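Cergate Open Day: Two Arms, One Tray, and a Lot of Opinions About Mugs

I went to the Cergate open day in June because I have washed dishes for money at three points in my life and wanted to see what was being done to the profession. The invitation promised "the future of the back kitchen." It also promised lunch.

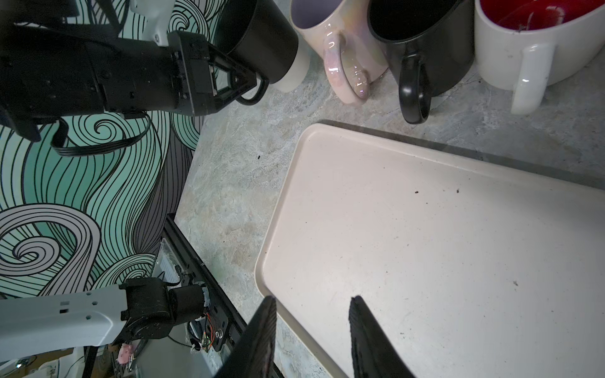 Getting in

Cergate does contract catering. It runs staff canteens for other people's offices, and it does the cups for conference floors, a bigger business than you might think if you have never had to find clean cups for a conference floor. The site is at the far end of a business park where every road is named after a tree and none of the trees are present. I parked on Larch and walked to Alder.

At the desk I signed a tablet, was issued visitor badge 2544, and wondered about the other 2543. We were then given hairnets. A man in our group had no hair and was given one anyway, along with a net for his beard. He bore it well.

The tour left at 10, with 40 of us split into smaller groups by the color of a sticker. Mine was green. Green went to the loading dock first, where we looked at a loading dock.

The mug bench

What everyone had come for was in the trial room, between the wash line and the staff canteen. The job being automated is a modest one: clean mugs go from the counter onto trays, and the trays go out to the floors. Cergate has been trying it with a pair of small arms on a setup they call Tudus. I asked what it stood for and was told it didn't.

I had pictured something from a car plant, behind a yellow fence. These are small enough to work at a countertop, with black grippers, little servo motors and wires you can see. One arm had a black mug by the handle while the other waited with its fingers open over a cream plastic tray. It looked like two people deciding who should go through a door first.

The mugs do not match, and this was the part I enjoyed most. There was a pale pink one with a pearly glaze and a lavender interior that I would have stolen in any office I ever worked in. Next in the lineup came a plain black one, and then a white one with a red interior. According to our guide, an early plan had been to replace everything with one standard white mug from a supplier called Aasen, on the grounds that identical handles are easier to grip. The staff were asked for their views and gave them. The Aasen mugs are now in a storeroom, still in their boxes, and the arms have to cope with the pink one.

So the first thing automation changed here was nothing, because the people on the wash line liked their mugs. I wrote that down and underlined it.

What the work looks like now

The trial room is staffed by people from the wash line, in 2 hour turns. They volunteer for it, I was told, and I believed this more after I had stood next to the wash line, where it is hot and you have to shout. In the trial room you can hear yourself think. Whether you want to is another matter.

The turn goes like this. You set out the mugs, start the arms, watch, and write down what went wrong. The writing down is new. One woman who has been at Cergate a long time told us she had spent years being good at something without having to say how she did it, and now she gets asked daily. Why do you pick up that one first? Why do you turn the handle that way? She said she had started doing it at home, narrating the dishwasher, and that her husband had moved into the other room.

She is paid the same for a trial turn as for a wash turn. I asked if she thought that was right, given that one of them is teaching. She said she was thinking about it. The guide became interested in the time.

I also asked the obvious question, as somebody has to on these tours. What happens to the wash line if the thing works? The official answer is that no jobs go and people move to "floor hosting." This turned out to mean carrying the trays to the conference rooms and being pleasant. Some of the staff I spoke to like the idea. One said he had gone into dishwashing precisely to avoid being pleasant, and I felt a strong kinship with him.

There are things I would call plain improvements. The old way meant reaching across a deep counter all day, and two people told me about their shoulders in more detail than I had asked for. On trial turns they don't do the reach. They sit, on stools, which they had to request – the first layout had no seating, apparently because the arms didn't need any.

Pace is the sore point. A person on the line fills a tray without looking at it, mid-conversation. The arms are slower, and everybody in the room knows it. The line staff are extremely gracious about this, in the manner of people watching a new manager try to use the photocopier.

The software bit

We got a short talk from the planning side about Brillum, the scheduling system that decides which floor wants how many cups and when. I had expected to be bored and was only partly right. For the staff, Brillum has made more difference than the arms have. Shifts used to be posted on a board by the canteen and swapped by arguing in front of it. Now they arrive on your phone, and you can swap without arguing. Several people said they missed the board. When pressed, they missed the arguing.

A fair complaint I heard more than once: Brillum can move your break if a big order comes in, and it does so with a cheerful chime. There is a petition about the chime.

Lunch

Lunch was in the staff canteen and it was good. Pea soup, decent bread, a tray of flapjacks that the blue stickers reached before we did. Coffee came in mismatched mugs. Mine said WORLD'S OKAYEST GOLFER.

If you go next year, ask for the 10 o'clock tour, skip the loading dock if they let you, and spend the time in the trial room talking to whoever is on the stool. The parking is free until 4.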